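Flatbed trolley on a glossy floor: where to keep it, and what to do about the handle
Posted in Workshops and Storage
131 views

tessaboard

We have taken over a two-level unit in Erkmont and I'm trying to get the ground floor straight before August. The floor is pale grey and very shiny, and shows every mark. We have one trolley for moving boxes, with a black deck and a curved sort of handle with a red grip on it. At the moment it lives in the open between the shelving and the desks, and people walk round it all day to get to the stairs.

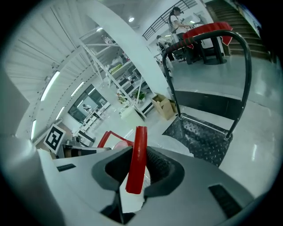
Genivaldo Fagundes
Put it at the end of the shelving with the handle to the wall. I had the same trouble at Dramani, where ours stood in the walkway for over 10 months. Mark the parking spot with floor tape and people will put it back. Without the tape they leave it where they finished.

Check the wheels as well. Turn the trolley on its side on an old blanket and look for grit in the tread. Grit is what scratches a shiny floor. Grey non-marking rubber wheels are worth the money if yours are hard plastic. Find the load rating before you buy, as wheels sold for a 300 kg trolley have a different plate from the small ones and the bolt holes won't line up.

Regarding boxes, don't leave open ones on the floor next to the shelves. Either empty them onto a shelf or flatten them. An open box gets filled with odds and ends and then it stays for a year.

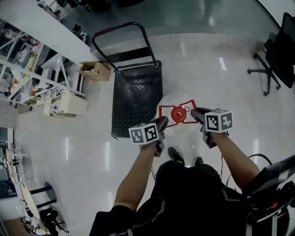
The trolley by the shelves, with an open box beside it.

pegandhook

Agree about the tape. We used Lurum tape and it lifted after a month because the floor had polish on it. Wipe the strip with methylated spirit first, try a small patch, and let it dry overnight.

For small loose parts, clear tubs with lids, labelled on the short end so you can read them when they are pushed in. Heavy tubs at the bottom.

marlow_k

just get a folding one and hang it up

tessaboard

Thanks. A folding one won't do, we have 4000 leaflets coming from Navum and they arrive on a pallet. I'll try the tape at the end of the shelves. The wheels are hard plastic, so I'm measuring the plates tonight. Does anyone know if the grip on the handle can be replaced separately? Ours has started to slip round when you pull.

pegandhook

Yes, foam or rubber sleeve, sold by inside diameter. Measure the bare tube and not the old grip. Soapy water helps it slide on.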